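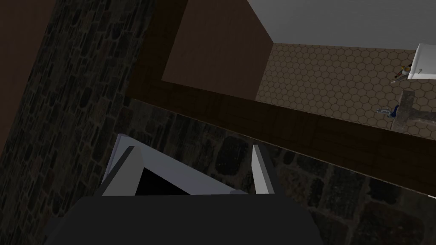
Figure 4. Simulated wrist camera view with the gripper open, in a room layout with a tiled floor. Stone texture fills much of the view at left and lower right.

4.2 Effect of camera mount on approach behaviour

The first part of this section dealt with the two grippers under a fixed overhead camera. We now move the camera to the wrist and ask whether the ranking of the grippers still holds. The arm model, the Junomik, is the same throughout, and so is the Zorkham controller, which takes a target pose for the wrist and an open or close command for the fingers. Only the gripper and the camera mount change between conditions.

The Brakex gripper has wider fingers and a bulkier palm than the Mägi. With the overhead camera this made little difference to what the policy could see. With the wrist camera it matters a good deal, as the palm and fingers take up part of every image. In Figure 4 they cover the bottom centre, and the gap between the fingers is close to black. A learned policy has to work out from such images where the fingertips are in relation to a target that may be small, distant and off to one side. The small items on the tiled floor at the upper right of the figure are of this kind.

We tried two mounts. The high mount sits further back along the forearm and looks down past the fingers at a steep angle. The low mount sits beside the palm. The high mount keeps both fingers in view when they are open. The low mount gives a larger view of the target during the last part of the approach but loses one finger when the wrist is rolled. Both mounts used the same image size and field of view. We did not tune the lens settings for either one.

All runs used the same set of room layouts. Textures for walls, floors and counters were drawn at random and were not matched to any real room, so a stone texture can end up on a surface that would normally be painted or tiled. Ülle Rebane and Ott Ķēniņš built the layouts and checked each one for collisions before it was used. Layouts where the arm started in contact with furniture were thrown out and drawn again.

After removing runs that stopped because of simulator errors, 591 episodes were left for analysis. An episode ended when the target was lifted and held, when the arm touched a fixed surface with more than the allowed force, or when the time limit was reached. Each policy was allowed up to 10 closing attempts per episode. An attempt was counted when the close command was sent, whether or not anything was between the fingers.

The overhead ranking did not carry over. Under the overhead camera the Brakex did better on most targets, which we put down to its wider fingers being more forgiving of small sideways errors. With the high wrist mount the two grippers were close enough that we would not call a winner. With the low mount the Mägi was ahead, and the gap was largest for flat items lying near a wall or cabinet.

Chrysanthi Athanasiadis and Eglė Sproģis went through the failed episodes by hand and sorted them by the first thing that went wrong. The largest group, 61 episodes, were cases where the policy sent the close command while the fingers were still short of the target. Most of these came from the Brakex with the low mount. In the replays the target is hidden by the near finger over the last stretch of the approach, and the policy appears to close on its last good estimate. The overhead condition has no matching group.

A second group involved dark or busy textures. When the gripper passes over a rough stone pattern, the edge between the palm and the background is hard to pick out, and the wrist pose estimated by the vision network drifts. The controller does not use this estimate directly, but the policy does. Runs over plain floors or plain counters showed less drift. We did not vary the lighting on purpose, and some layouts are lit quite unevenly, so part of this effect may come from shadow and not from texture. Separating the two would need another set of runs.

Collisions with furniture were less common than we expected and did not differ much between mounts. The few that did occur were mainly in narrow layouts, where the elbow hit something the wrist camera could not see. A second fixed camera would probably catch these – we left it out to keep the comparison simple.

One limit of the comparison should be noted. The finger surfaces in the simulator share a single friction value, and the real pads on the two grippers are not alike. Zulema Espinoza repeated a small part of the test with separate values for each gripper. The order of the conditions stayed the same, although the Mägi slipped more often during the lift. We report the single-value results here and give the others in the appendix.

For the bench trials in Section 5 we kept the high mount for both grippers. It was never the worst choice for either one, and it can be bolted on without moving the cable run along the forearm.

Last updated: June 18, 2020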